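Cubes on the white table

In March I promised myself to write more often on this blog, so I start with a small thing. For a long time I wanted a game which needs almost nothing. No cards, no board that must be folded, no bag of pieces where always one is missing. My old neighbor Vasilică Ardeleanu had such a game when I was a child. He played it with sugar cubes on the kitchen table and called it Neagu, I never learned why.

The rules I remember only in part. Each player has two cubes of one color. You push a cube with one finger, and you want it to stop inside the field. If it goes out, it stays out until the next round. We play until 14 points, but Vasilică played until 30, and for this you need a long evening and a lot of tea.

For the field I took a black marker and drew directly on the white table. My wife looked at the marker, then at me, and went to make coffee. I drew only three sides, and the back edge of the table makes the fourth one. 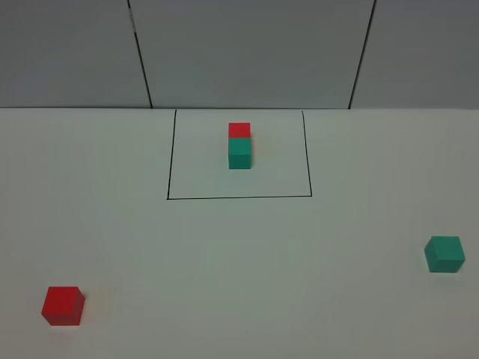
Issue 14

Two cubes are red and two are green. I wanted blue in the beginning, but my friend Iulian Marinescu said that red and green are easier to tell apart in the evening. I am not sure he is right, but he brought the cubes, so he could choose.

The lines are thin and they lean a little. I used no ruler, and it shows most on the left side. First I wanted to clean it and draw again. Then we played one evening and I stopped to think about it. A cube which touches the line counts as inside, this we decided after a discussion longer than the game.

The surface is important. On our old table, with the oilcloth, the cubes did not want to slide at all. On the white one they go well, sometimes too well. Iulian has a soft push and wins most of the time. I push too hard, always.

If somebody remembers the complete rules of Neagu, please write to me in the comments. I would like to know especially what happens when one cube pushes another one out, because in our house we have two opinions about it.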